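Fonte de 24 V desliga ao ligar carga capacitiva: limitar a corrente de partida ou trocar a fonte?

Perguntado em novembro de 2019
Etiquetas: fontes-chaveadas, inrush, proteção, 24V

Tenho uma fonte chaveada Wiltano de 24 V / 600 W alimentando uma placa de distribuição com 4 saídas. Cada saída tem um banco de capacitores eletrolíticos na entrada do módulo seguinte. Com uma ou duas saídas conectadas a fonte parte normalmente. Com as quatro, ela entra em proteção, o LED verde pisca e a tensão de saída fica oscilando entre zero e poucos volts, em ciclos de mais ou menos um segundo.

Em regime permanente o consumo total medido é de 13 A, bem abaixo do nominal. Se eu parto com duas saídas e conecto as outras depois, funciona, mas sai faísca no conector.

O que já verifiquei:
- tensão de rede estável, sem queda na partida
- polaridade e aperto dos bornes
- nenhum módulo em curto (medidos individualmente)
- cabos de 2,5 mm², comprimento de 1 m

Pensei em pôr um NTC em série na saída de 24 V. É correto, ou o caminho é comprar uma fonte maior?

Ayantu Ejigu
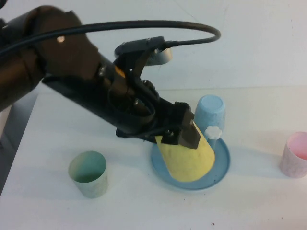 Não quero alterar os módulos, só o que está entre a fonte e a placa. Espaço disponível no painel: um trilho DIN de meia largura.

3 respostas

Resposta aceita (votos: 13)
usuário: r_tavares

O sintoma é de proteção em modo hiccup. A fonte vê a capacitância descarregada como curto, limita, desarma, espera e tenta de novo. Como os capacitores se descarregam pela própria carga no intervalo, cada tentativa recomeça quase do zero.

A corrente de carga de um capacitor é I = C × dV/dt. Você não informou a capacitância total, então suponha 40.000 µF somando os quatro bancos. Se a rampa da fonte for de 20 ms, a corrente só para carregar os capacitores é 0,04 × 24 / 0,02 = 48 A. A fonte entrega 25 A nominais. Com rampa de 500 ms, a mesma conta dá 1,92 A.

O NTC em série na saída funciona mal nesse caso. Com 13 A contínuos ele fica permanentemente quente, dissipa vários watts e, se houver uma interrupção curta, ainda está com resistência baixa quando a tensão volta. NTC é usual no lado da rede, onde a corrente é menor.

Use uma destas topologias:

1. Resistor de pré-carga com relé em paralelo. Resistor de 4,7 Ω de fio, relé com contato para 20 A CC, temporizado para fechar depois de 5 constantes de tempo. Com 40.000 µF, tau = 0,188 s, portanto feche em 1 s. Os módulos precisam ficar inibidos durante a pré-carga; se consumirem, a tensão estaciona abaixo de 24 V e o relé fecha com degrau.

2. MOSFET de canal N com controlador hot-swap, rampa ajustada pelo capacitor de gate. Confira a SOA do MOSFET para a duração da rampa, em CC e não em pulso curto. É onde quase todo projeto desse tipo queima.

A opção 1 cabe no seu trilho. Meça a capacitância real antes de escolher o resistor.

Resposta (votos: 4)
usuário: mcordeiro

Complementando: existem módulos de distribuição eletrônica para trilho DIN que partem as saídas em sequência. Usei o Grorkar de quatro canais numa instalação parecida, com atraso fixo entre canais. Como a sua fonte já parte com duas saídas, o escalonamento pode bastar sem pré-carga nenhuma. Verifique na folha de dados a capacitância máxima por canal, que costuma ser o limite real.

Faísca no conector com carga capacitiva desgasta o contato. Pare de conectar com a fonte energizada.

Resposta (votos: -1)
usuário: eletro_joca

compra uma fonte de 1000 W e resolve, já tive esse problema com uma Ristus e foi só trocar

Comentário de r_tavares: pode resolver ou não. Depende do modo de proteção, não só da potência. Uma fonte com limitação por corrente constante, mesmo de 600 W, carregaria esses bancos sem desarmar.

Comentário de Ayantu Ejigu: medi 33.000 µF no total. Vou montar a opção 1 com relé temporizado.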